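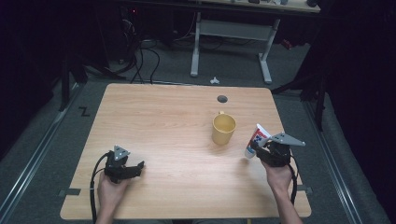
Toothpaste or hand cream, depending on who you asked. One gripper has the tube, the yellow mug waits its turn.

Open Day at Wukstead: The Robots Are Learning, Slowly, Like the Rest of Us

Tuesday, November 3, 2020
By Estela Leiva

The Wukstead workshop opened its doors on Saturday, two visitors at a time, and I got the slot right after lunch. If you came hoping for a metal butler, you came to the wrong building. Tundosell, the company that has the ground floor, teaches machines to tidy tables, and the teaching is done by people tidying tables. A lot of tables. Well, one table, a lot of times.

You sign in, walk down a corridor that smells of coffee and warm electronics, and end up in room 155, where a very patient engineer tells you not to step on the rails. Then he tells you again. I believe he has said it in his sleep.

A pair of hand grippers does the work. A person holds one in each hand and uses them to move ordinary household stuff while everything gets recorded, and later a robot is supposed to make sense of it. Tundosell calls its setup Myung. I asked what it stood for and was told it didn't stand for anything, it was just the name left over when all the other names were taken.

Before our group went in, the whiteboard by the door said 561. That was the number of recordings made for the tube-and-mug job so far. I asked how many they needed and the engineer said "more," in the tone my dentist uses about flossing.

The job

Pick up the tube. Don't knock over the mug. I could do this at age four, though I'll admit my mother remembers it differently. With grippers on, it's a humbling business. Your fingers have been replaced by two blocks, you lose all feeling for how hard you're squeezing, and a tube is exactly the sort of object that makes you care about that.

Visitors were allowed a try at a side table with a practice pair, with nothing recorded. The kid ahead of me got the hang of it in no time and started stacking things. I dropped a sponge, picked it up, dropped it again and said something about the lighting.

There's a knack to it. You're supposed to come in slowly, keep your wrists level and close the grip before you lift, all of which sounds obvious until you catch yourself lifting first. The regulars make it look like folding napkins. They also talk the whole time, mostly about lunch, and I'm told the sound isn't kept.

Up close

The fingertips are the part that gets the wear. They're dark blocks with a greenish cast, little screw holes along the top, and a nice collection of scuffs. I've owned cars in better shape and cars in worse.

Wide open over bare wood, with nothing to hold:

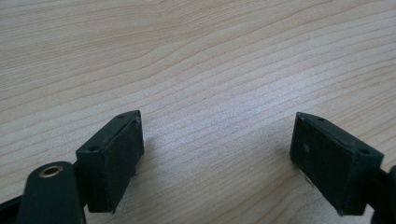 What people asked

Will it do dishes? Not this year. Will it take my job? That depends on whether your job is moving one tube past one mug. Can it fold a fitted sheet? The engineer laughed for longer than was polite and then went to check a cable.

Somebody's grandfather wanted to know why they didn't just program the thing the old way, with instructions. He got the best answer of the day: try writing down how you pick up a tube, every bit of it, including what you do when it's half empty and bent. He went off with a pencil and was still writing when I left.

Before you go

Wukstead plans another open day later in November. Slots are by sign-up only and they go fast, which says something about what else there is to do in Lurneck at the moment. Wear flat shoes. Leave big bags at the desk. The parking lot behind the building is free, but the exit is on the other side and the signs were put up by someone with a sense of humor.

More from Lurneck
Leaf Pickup Dates, Now With a Map That Works
The Bridge Is Still Closed
A Walk Around the Old Cannery
Three Soups for a Wet November
Last Month's Open Studios in Pictures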